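**Skosamari quilted jacket, red** - updated 2nd May

Back in stock in most sizes. Last lot went quicker than we ordered for, so if yours shows as available best get on with it.

Short puffer, stand-up collar, full front zip. The one people ring the shop about. Made for us by Kocsis, same pattern as the September batch, new cuffs. The old cuffs were too loose, a few of you said so, fair enough.

**Price:** 70, postage on top unless you collect from Mendbridge

**Sizes:** 10 to 18. No 8 at the moment, more coming.

**Colour:** red only. The navy has finished and we're not doing the green again.

### The short version

- quilted all over, body and sleeves
- front zip, collar to hem
- side pockets, zipped
- dark patterned lining, shows at the neck when the collar is open
- back is cut longer than the front
- filling is polyester, no down, no feathers
- machine washable, see further down

### Fit

Comes up neat on the shoulder and wider at the hem. Most people take their normal size. If you want a thick jumper under it go up one. Sleeves are on the long side, Declan Buckley in the shop is all arms and they reach his wrists with a bit to spare.

Meant to sit on the hip at the front. If you're between sizes and tall, take the bigger one, the length changes more than the width does.

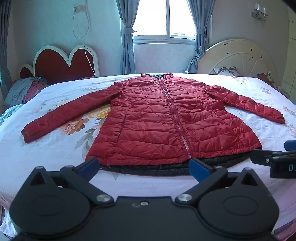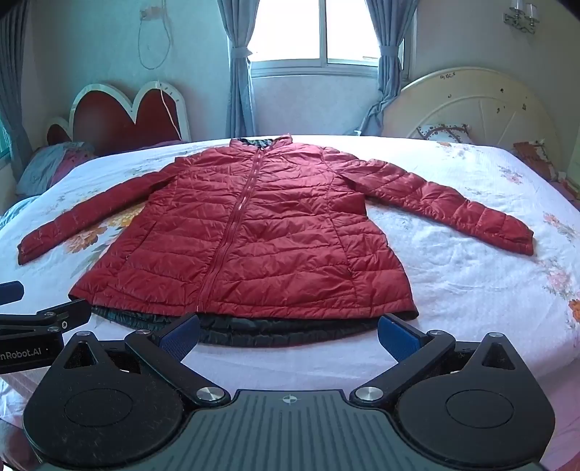 *Skosamari in red, front, zipped up. The dark part under the front hem is the inside of the longer back.*

### Packing it

Folds down small. Zip it up, lay it flat, sleeves in across the front, then roll from the hem to the collar and squeeze the air out as you go. Fits the Lemis drawstring bag (sold seperately, 3 each, black or grey).

Don't leave it rolled all summer. Hang it up or lay it loose on a shelf, otherwise the filling stays flat. If it has gone flat, ten minutes in a cool dryer and a good shake.

### Washing

Zips closed, inside out, 30 degrees, ordinary liquid. No softener. Wash it by itself the first time, red is red. Spin on low. Tumble on cool or dry flat, turn it over halfway through. Never iron it.

Small marks come off with a damp cloth and a bit of washing up liquid, no need to put the whole thing through.

### Weather

Fine in wind and a light shower. Not waterproof, please don't buy it for a wet hillside. We do a proper rain shell that goes over the top, ask for the Lemis long.

### Repairs

Zip sliders and pocket pulls we replace for free in the first year, just post it in with your order number. After that it's 19 for a new front zip, any age of jacket. Split seams usually a bit less, depends where. Send a photo first if you can and we'll quote.

### Returns

Unworn, label on, 28 days. Exchanges for size are free once. Put a note in the parcel saying what size you want instead, we get alot with no note and then have to chase.

### Stock

200 in this delivery across all sizes. 14 and 16 go first as a rule. Size 8 list is open, email the shop with your name and number and we'll ring when they land. No deposit.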